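Finally sorting the small parts in the craft room. Posting as I go so I don't quit halfway.

Background: I sew bags and repair zippers, mostly for people in Drendham. Everything small has lived in cookie tins for years. Sliders, snaps, D-rings, cord ends, all mixed together.

I tried drawers first. Bought a Toketti drawer cabinet in October. The drawers are too shallow for anything except snaps, and they come all the way out if you pull with one hand. Snaps are staying in there. Everything else is moving to open bins.

Rules for this round: one kind of thing per bin, nothing stacked more than 5 high, and no bin labeled "misc." I had three tins labeled "misc." 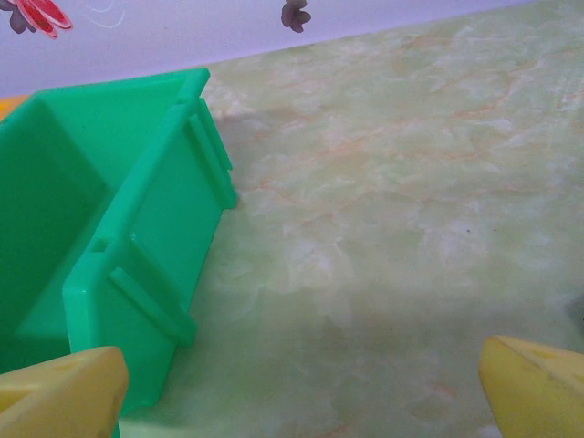
Webbing scraps are the first job. I keep any piece longer than 6 inches, which covers a key loop or a zipper pull. Shorter than that goes in the trash, and I'm trying not to argue with myself about it. Black and navy get separated under the desk lamp, otherwise I mix them up. The green bin is getting the scraps. It has a rib on the outside I can hook my fingers under, and the little slot near the rim looks like a good place for a card label. I'll cut one and see if it stays put.

Label test: index card is too floppy. Cutting up a cereal box instead.

Cereal box is better. Writing on the plain side with a paint marker. Regular marker rubs off after a few weeks of handling, at least it did on the tins.

Someone asked why not clear bins. I had clear ones from Gbeho in the old apartment. They were fine. The lids cracked and I couldn't find replacements, so I ended up with a pile of boxes that didn't close. No lids this time.

Zipper sliders took the longest. Size 3 and size 5 look the same when you're tired. What works for me is keeping a short piece of each chain on the table and trying the slider on it. If it runs, it goes in that pile. Number 10s you can tell by looking.

Found 40 sliders with no pull tab. Keeping them. A pull is easy to make from cord.

Also found the buckle set I reordered last spring. So now I have two.

Lunch break. The webbing is done and the sliders are done. Still to go: D-rings, cord ends, and the thread, which I've been avoiding.

D-rings were quick. I sort them by inside width, not outside, the same way webbing is sold. If you sort them by outside width you will end up checking every one again later.

For anyone asking about shelves: mine are the plain metal Zurnum ones, bolted to the wall. I moved the second shelf up one notch so I can get a hand into the bins without sliding them forward.

Thread is going to be its own day. I have 9 cones of the same gray and they are not quite the same gray.

Cord ends done. Tins are empty and stacked by the back door if anyone local wants them. They're dented but they close. Message me before the weekend, after that they go to the thrift store.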